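Home | Reviews | Young Adult | Fantasy | Archive | About

Review: Trolville by Beverley Tomoana
26/03/2022
Posted by Ruoxi Ren

I stayed up far too late with this one and my tea went cold twice, so you can probably guess which way the review is going! Trolville is the third and last of the Purkia books, and if you haven't read the first two then please stop and go and get them, because the opening chapter drops you straight into the flood with no recap at all (I had to dig out my old copy of book two to remember who was in the boat).

Edda is seventeen now and still cross with everyone. Her brother is back from the salt mines, her gran has stopped speaking, and the town council wants her to sign away the lighthouse. It sounds like a lot, and at 656 pages it is a lot. The middle sags a bit. There's a long stretch on the moor where they mostly argue about the map, and I could have lost a good chunk of that without missing it.

But the gran! Every scene with her is gorgeous, even though she doesn't say a word until page 600, and when she did I had to put the book down and go for a walk round the block. Tomoana has always been good at families who love each other badly, and she's let herself go quieter here than she did in the earlier books.

The romance I'm less sure about. Joss is sweet, he bakes, he's kind to the dog, and I never once worried he might leave. I think I wanted to worry. The row in chapter nine is over in half a page and then they're holding hands again.

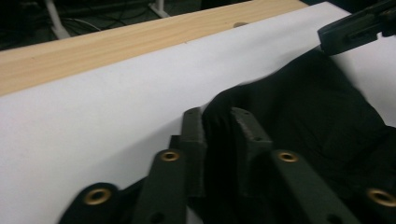

Durrani commented that the romance was the best bit and I'd got Joss all wrong: he's meant to be the calm one, after two books of people storming off, and the row is short because Edda has finally learnt to say sorry.

Fair enough, I might reread it with that in mind. I'm still giving it four stars, with the missing one for the moor. The hardback has a lovely map inside the cover too, handy for those arguments.

Contact | Copyright 2022 Kadano Reads | Back to top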